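Bakke Refectory Table, Reference 2422

Dining and common rooms > Tables > Fixed frame

Manufactured by Eswood at the Prenevby works. Supplied to schools, colleges, libraries, residential homes and parish halls.

Overview

The Bakke is a fixed-frame refectory table for rooms in which the same furniture must serve for meals, study and meetings in the course of a single day. It has a solid timber top on four turned legs, joined by a rail set well back from the edge so that a seated person may cross the legs without difficulty. The table is delivered with the top already oiled and the legs packed separately. Assembly requires two persons and the key provided.

The design was first drawn by Frøydis Strömberg for the dining hall at Skulbridge, where the existing tables had been repaired so often that few of the tops were level. The brief asked for a table that the hall's own maintenance staff could look after with ordinary tools and without returning any part to the maker. The present version keeps the proportions of the Skulbridge tables. The rail has been lowered slightly and the corner joint has been strengthened.

Dimensions and ordering sizes

Length: 2000 mm
Space allowed for each sitter: 600 mm
Legs: turned, fixed by concealed bolt
Feet: felt as standard; rubber on request
Guarantee: 7 years on frame and joints

The allowance for each sitter should be used when calculating how many tables a room requires. It assumes chairs without arms. Where armchairs are to be used, as is common in residential homes, customers are advised to send the overall width of the chair with the enquiry and the sales office will return a seating plan.

The table is made in one length only. Longer runs are formed by placing tables end to end, and a pair of brass linking plates may be ordered for this purpose. The plates are screwed to the underside and swing out of sight when the tables are used separately. Tables ordered in different years can be linked, as the position of the fixing holes has not changed.

The top

Each top is made from solid boards, glued edge to edge and selected so that the grain runs the full length of the table. Variation in colour between boards is a normal feature of timber and does not constitute a fault. Some tops will show stronger bands of light and dark than others. Customers who require a close match across an order should state this at the time of ordering, when boards will be set aside from the same delivery as far as stock permits.

A solid top will move a little with the seasons. It is held to the frame by slotted brackets which allow for this movement, and the screws in these brackets should be firm but should never be driven hard. Most reports of splitting received by the works have concerned tables on which the brackets had been overtightened after a room was rearranged.

The finish is a plain hard oil, applied at the works and left to cure before packing. It contains no stain. It has been chosen in preference to lacquer for the reason that it can be renewed in patches, so that a worn place in front of one seat may be treated without stripping the whole surface. The oil deepens the colour of the timber over the first year of use, particularly in rooms with large windows.

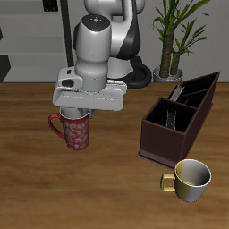 Jamila Navaratnam wrote to the works that her hall had been reluctant to give up its lacquered tops, having been told that oil would mark at the first cup of tea, and that after a full year of breakfasts the only tables needing attention were the two beside the radiators. She asked whether those two might be re-oiled more often than the rest. They may, and the same advice applies to any table standing in strong sun or near a source of heat.

Hot vessels, spills and marks

The oiled surface will tolerate mugs and cups in daily use. Serving dishes, teapots and anything brought directly from an oven or hob should be placed on a mat or trivet. Spilt liquids should be wiped up promptly, and standing water should not be left overnight. Coffee, red wine and beetroot may leave a faint stain if allowed to dry, although in most cases this will lighten with ordinary cleaning.

White rings are caused by moisture held beneath a vessel. They generally fade without treatment within a few days. Where a ring persists, the area may be rubbed along the grain with a fine pad and a small quantity of the care oil, then buffed with a dry cloth. Rubbing across the grain should be avoided, as the scratches produced are more noticeable than the mark itself.

Dark rings are a different matter and usually indicate contact between damp metal and the timber. The works should be consulted before any attempt is made to remove them. Mugs with unglazed or rough bases should be checked before they are put into general use, as grit in the base will scratch any finish.
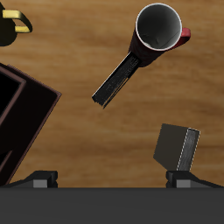 A dark mug with a red handle on a wooden tabletop, seen from above.

Routine care

For daily cleaning, wipe the top with a cloth that has been wrung out well in warm water, and follow with a dry cloth. A few drops of washing-up liquid may be added where food has been served. Bleach, scouring powder and spray polishes containing silicone must not be used. Silicone in particular will prevent fresh oil from taking and may oblige the customer to have the top sanded back.

Re-oiling is recommended once a year for tables in daily use. Many customers carry out the work in May, when windows may be opened and the room can be kept clear. The procedure is as follows.

Clean the top and leave it to dry overnight.
Rub lightly along the grain with the fine pad supplied.
Remove all dust with a clean, lint-free cloth.
Apply the care oil thinly and evenly, working one board at a time.
Wipe off all surplus oil before it becomes tacky.
Leave the table clear until the following day.

Cloths that have been used with oil can heat up and catch fire if left crumpled. They must be laid flat to dry outdoors or soaked in water before disposal. Schools and colleges are asked to bring this instruction to the attention of cleaning contractors.

Vidar Magnusson, who has charge of finishing at Prenevby, advises that too much oil is a far more frequent error than too little. A top that feels sticky a day after treatment has been over-oiled and may be corrected by applying a very little fresh oil, waiting a few minutes and wiping the whole surface dry.

Arrangement of rooms

The Bakke is heavy for its size and is not intended to be moved daily by one person. Where a room must be cleared regularly, the table trolley should be ordered. It lifts the table by the rail and passes through a standard single doorway when the table is turned on its side. Tables must not be dragged, even on felt feet, and 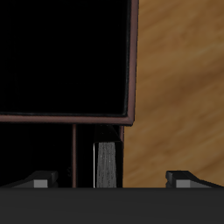 must not be lifted by the edge of the top, which places the load on the slotted brackets. Two persons lifting should take hold of the rail at either end.

Sufficient space should be left behind each row of chairs for a person to pass with a tray. The sales office will comment on a room plan without charge, whether or not an order follows. Plans may be sent as a simple sketch with the main measurements, the position of doors and radiators, and the direction in which each door opens.

For floors of stone or tile the rubber feet are recommended. They should not be used on newly waxed boards, where they may leave a mark.

Spare parts

The following parts are held in stock at Prenevby and may be ordered under reference 2422:

Single leg with bolt
Set of slotted brackets and screws
Felt or rubber feet, set for one table
Brass linking plates, pair
Care oil, 600 ml
Fine pads
Assembly key

Replacement tops are made to order. The original delivery note should be quoted where possible, so that the new top may be matched to the correct pattern of frame.

Guarantee and enquiries

The guarantee covers the frame and all joints from the date of delivery. It does not extend to wear of the oiled finish, to damage caused by unsuitable cleaning products or to tables which have been kept out of doors. Claims should be accompanied by the delivery note and a short account of the fault.

Enquiries concerning new orders should be addressed to Nuno Simões, Sales Office, Eswood. Enquiries concerning repairs, spare parts and replacement tops should be addressed to Shoaib Butt, Customer Workshop, Prenevby. Samples of oiled timber are sent on request and need not be returned.

Page revised Oct 13, 2025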